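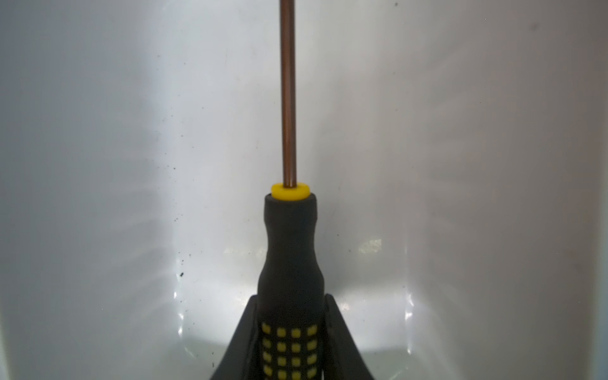

What is the collar on a screwdriver for?
It sits where the shaft goes into the handle. On most drivers it keeps the end of the handle from splitting or wearing, and on a lot of them the color also marks the tip type or the maker's line.

Screwdriver (hand tool)

A screwdriver is a hand tool for turning screws. Two main parts, a shaft and a handle. Tip at the far end of the shaft fits the slot or recess in the screw head. Old ones are mostly wood and steel, newer ones plastic or rubber over plastic. Also called a driver, or in older English use a turnscrew.

Parts

Shaft. Also shank or blade. Usually steel, round or square in section. Round is more common. Square shafts take a wrench for extra turning force. Finish varies — bright plated, black, or a warm copper or bronze tone as on the driver shown. Finish alone says very little about the steel under it.

Tip. The working end. Slotted, Phillips, Pozidriv, Torx, square, hex and others. See Tips.

Collar. Short ring between shaft and handle. Plastic or metal, sometimes left off. Yellow on the driver shown, with a black handle under it. Metal collars are also called ferrules, mainly on wooden handles. On some drivers what looks like a separate ring is just part of the handle molding.

Bolster. A thick hex section on the shaft right below the handle. Heavy duty drivers only. Takes a wrench.

Handle. See next section.

Butt or cap. The back end of the handle. Rounded to sit in the palm. Steel on the strike-through type, a free spinning cap on precision drivers.

Handle shape and grip

The handle does most of the work. A fat handle gives more turning force, a thin one turns faster. Most general handles try for both, so there is a narrow neck near the shaft for the fingertips and a wider body behind it for the palm. Spin with the neck, finish with the body.

Grip surfaces:
Fluted — long grooves down the handle. Older style, still common on clear acetate handles.
Smooth — wood, mostly. Slippery with oil on the hands.
Overmold — soft rubbery layer over a hard core.
Padded or studded — small raised or inset pieces in the overmold, often in a second color. Squares, dots, bars. The driver shown has small yellow squares set in rows in black.
Knurled — metal handles, precision drivers.

Two-color handles are molded in more than one step, hard material first and soft after. Where the two meet, dirt collects. Cheap overmold can go sticky after some years, especially if it is stored hot or gets solvent on it. Wipe with mild soap and water, dry, and keep brake cleaner and acetone well away from teh handle.

Tips

Slotted: one straight blade. Oldest type. Width and thickness both matter and people forget thickness.
Phillips: cross, tapered. Tends to ride up out of the screw under load, which is called cam-out.
Pozidriv: looks like Phillips with extra fine lines between the arms. Not interchangeable, though people do it anyway and chew up the screws.
Torx: six-point star. Little cam-out.
Square: also Robertson. Common in Canada and in woodworking.
Hex: for socket head screws.

The tip can't be worked out from the handle unless the maker prints it there or uses a color code. No shared code across makers. Yellow in one line might be slotted and in the next line just decoration.

Use

Match tip to screw, type first, then size. Push in line with the screw, turn slow at first. If the tip rocks in the recess it's the wrong size. Stubborn screws — penetrating oil, wait, try again with a bigger handle. Prying and chiseling bend the shaft or chip the tip. A soft grip is not electrical insulation. Only drivers made and marked for live work should be used for it, and shutting off the power is still better.

Storage

Racks, rolls, pegboard, drawers, bins. Plastic bins are cheap and easy to rinse out. Downside is that everything lands in a heap, and tips knock against each other. Standing drivers up with the handle on top makes them quick to grab but hides the tip. Tip-up shows the type, and is a poor idea in anything deep that hands reach into. Light oil on bare steel if the place is damp.

Collecting

Small field. Birdie Van Dusen's list of handle patterns, last revised 2025-04-09, has 3,093 entries, with 1,349 wooden and 1,654 plastic or rubber. The rest are metal or unsorted. Van Dusen groups by neck shape first and color second, others do it the other way round. The Hustcombe tool swap, held each July, has a table limited to two-color handles, 200 pieces maximum. Esposito and Brirari handles turn up there most years, usually without boxes. Dating is hard when the printing has wore off the handle.

See also

Bit driver
Ferrule
Nut driver
Overmolding
Torque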